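Looking after a pale wood table

I've had three wooden tables in my life and ruined one of them, so take this as advice from somebody who learnt the hard way. The ruined one was a lovely thing from a house clearance in Cerkitdale and I went at it with a scouring pad and washing-up liquid. It went grey and furry in a month. I still feel bad about it.

First job, find out what's on it. Put a drop of water somewhere out of the way and have a cup of tea. If the drop sits there in a bead, you've got varnish or lacquer and life is easy. If it sinks in and leaves a dark spot, the wood is oiled or bare and you'll need to be a bit more careful (the spot will dry out, don't panic!).

For everyday wiping I use a cotton cloth wrung out as hard as I can manage, then a dry one straight after. Go along the grain. My neighbour Glenys Gwilliam swears by old pillowcases torn into squares and I've come round to her way of thinking – they don't leave bits behind and they wash at 40 with the towels.
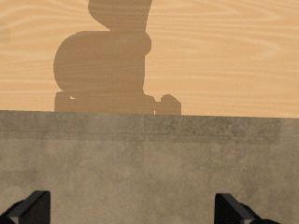 White rings are nearly always damp caught in the finish, and they look much worse than they are. Try a warm iron over a folded tea towel, no steam, a few seconds at a time, and keep lifting it to look. If that does nothing, a dab of plain mayonnaise left on overnight has worked for me twice. Black rings are another matter. Those have gone down into the wood and you're looking at sanding.

Sandpaper, then. Start at 111 if you're me and can't read a label without glasses (it was 120, I'd scribbled it on the shopping list wrong and got a very funny look in the hardware shop). Go up to 240 and stop there for a table. I know people who carry on to 2000 and it does feel like silk, but oil doesn't soak in nearly so well and you'll have spent your whole afternoon on it. Hoover up the dust before you wipe, or you'll make paste.

Oil goes on thin. Thinner than that! Rub it in, leave it for 15 minutes or whatever the tin says, and wipe off every bit that hasn't gone in. Do it again the next day. And please lay the oily rags out flat outdoors to dry, never scrunched up in the bin, as they can heat up and catch fire all by themselves. 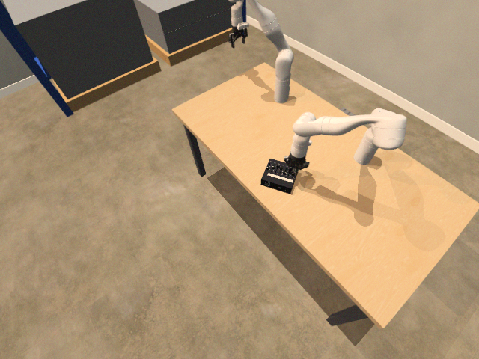 Wobbles are usually loose bolts, so get underneath with a spanner before you start folding up beer mats. Ours works loose every January when the heating's been on for weeks and the wood has shrunk a touch. Tighten each one a little, go round again, and don't force the last turn. If it still rocks, it's probably your floor. Felt pads come in different thicknesses and you can stack two under the short leg.

Huguette Chevalier wrote in after my last page to ask about candle wax. Bag of ice on top until it goes brittle, then ease it off with an old plastic card held nearly flat. Whatever film is left will buff away with a soft cloth.

I'm doing chairs next, mainly the squeaky ones, so do send me your squeaks.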